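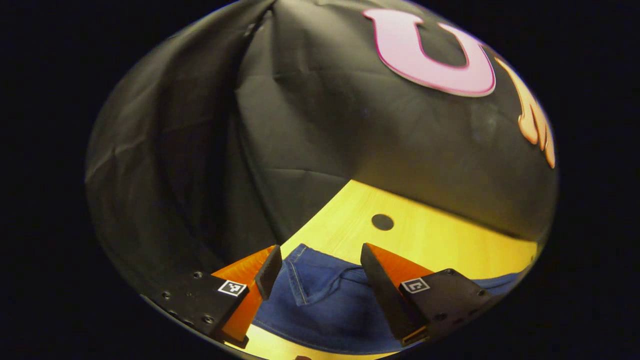

Llevo desde septiembre leyendo folletos de Baltar y todavía no sé muy bien qué venden. El paquete se llama Femari y lo anuncian como un servicio completo de demostraciones de manipulación: te mandan dos pinzas de mano, tú (o tu gente) las usáis para doblar ropa, subís los vídeos y ellos os devuelven un modelo que, en teoría, dobla solo. El «en teoría» es mío.

Me apunté a la prueba con mi dinero, así que puedo quejarme a gusto. La pinza es de dedos blandos, de color naranja, con punta de goma negra, y cada lado lleva su marcador blanco y negro sobre la placa. Hasta ahí, bien. Está mejor hecha de lo que esperaba y los tornillos no bailan. Pesa, eso sí. El domingo hice una tanda larga y acabé con la muñeca derecha para el arrastre.

El problema empieza con los vaqueros. Los paños de cocina y las camisetas los coge cualquiera. Un pantalón vaquero tiene costuras gordas, bolsillos, zonas donde la tela se levanta y otras donde se queda pegada a la mesa. Con los dedos abiertos a los lados de un bolsillo uno piensa «esto lo pellizco sin problema», y luego cierras y te llevas el bolsillo, o la pernera entera, o nada. De mis 147 tomas, el programa de Baltar me rechazó 80. ¿El motivo? «Calidad insuficiente». Así, sin más detalle, y la cuota corriendo.

Escribí al soporte y me contestó Hòa Ung, muy amable, a los 11 días. Me recomendó mover la pinza más despacio. Le pregunté si el modelo no debería aprender también de alguien que se mueve a velocidad normal y ahí se acabó la correspondencia.

Un lector me preguntaba por Limar, que es la competencia barata. No la he probado. Quách sí la tuve una temporada y la pinza era peor, bastante peor, pero por lo menos te decían qué toma fallaba y en qué segundo. Prefiero eso a un panel bonito con un porcentaje.

De lo prometido, el modelo, tengo una primera versión. En casa, con el brazo que ya tenía, me ha doblado un vaquero de forma aceptable una vez de cada 8. La web habla de «resultados listos para producción». ¿Producción de qué?

Me quedan dos semanas de prueba. Voy a repetir las tomas rechazadas, despacito, como me dijeron, y si el número no se mueve pido la devolución. Las condiciones dicen que la hacen si la pinza vuelve en su caja. La caja la tengo guardada.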